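## 6. Comparing two grippers on the twin-arm bench

Use this section when the Zesero controller is already running and both arms have passed the checks in section 5. It covers the side-by-side trial of two sets of fingertips: the standard Cudemden flat tips and the Ellwood ridged tips. Fit one set, complete the full trial, then change over. Do not mix tips between arms during a trial.

**Caution:** Put the controller into Hold before reaching over the table. Releasing the enable switch stops motion but leaves the grippers powered.

### 6.1 Preparing the table

1. Cover the work area with plain matt paper and smooth it down. Glossy sheets cause false edges in the overhead view.
2. Place one bin on each side, within easy reach of the arm on that side.
3. Place the shallow tray midway between the bins.
4. Load the small test pieces according to the sheet for the trial. Mixed shapes are preferred.
5. Run **Setup > Reach check**. Each arm moves to the four corners of its own bin and then to the tray. If either arm reports a joint limit, move the bin and repeat.

Note: the left and right labels in the software are those of the robot. If you stand facing the arms, the robot's right arm is on your left.

### 6.2 Setting the grip

1. Open **Grippers > Limits** and select both arms.
2. Set the closing force to level 8. Higher levels mark the softer pieces and hide differences between the tips.
3. Set the opening to 51 mm. A wider opening brings the fingers too close to the bin walls.
4. Set the floor clearance so that the fingertips stop just short of the bin floor. Lower each gripper by hand control the first time and watch the tips, not the screen.
5. Save the settings under a new name. The trial will not start from an unsaved set.

With both grippers lowered, look along the forearm and wrist of each arm. The cable must follow the arm without pulling tight, and must stay clear of the bin rim through the whole of the lift. A slack loop on the outside of the wrist is acceptable.

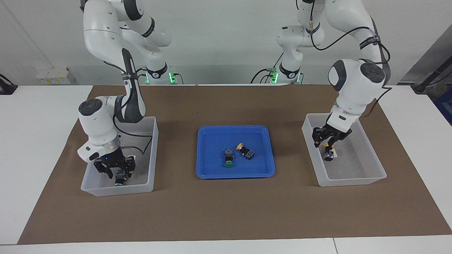

The cable check should be repeated after any change to the bin positions, even a small one. Moving a bin towards the front edge straightens the arm and takes up slack at the wrist first. If the loop is tight at full reach, return the bin to its former place — do not lengthen the cable by loosening the strap higher up the arm.

### 6.3 Running the trial

1. Select **Trial > Paired** and load the saved settings.
2. Choose the piece order. Use the same order for both sets of tips.
3. Press **Start**. The arms work at the same time, but the controller allows only one of them over the tray at any moment. The other waits above its bin.
4. Let the trial run to 466 picks per arm. Stopping early is allowed, but the report will be marked as partial.
5. If a piece is dropped outside a bin or the tray, press **Hold**, put it back in the bin it came from and press **Resume**. The drop is logged automatically.
6. At the end, export the log before changing the tips. The log is cleared when the new tips are registered.

**Caution:** Do not free a jammed piece by opening the fingers by hand. Use **Grippers > Release**, then lift the arm clear.

### 6.4 Reading the results

The report lists missed grips, slips during lifting and drops, separately for each arm. Compare a tip only with the other tip on the same arm. Small differences in mounting height can outweigh the difference between the tips.

Slips on thin pieces held by their narrow side are common with the flat tips. Ridged tips hold these better but are slower to let go, so check the release time as well as the slip count.

Replace either set after 4000 picks, or sooner if the pads are visibly worn. Spare pads are listed under Ondstead parts in Appendix B. After fitting new pads, repeat 6.2 from step 4.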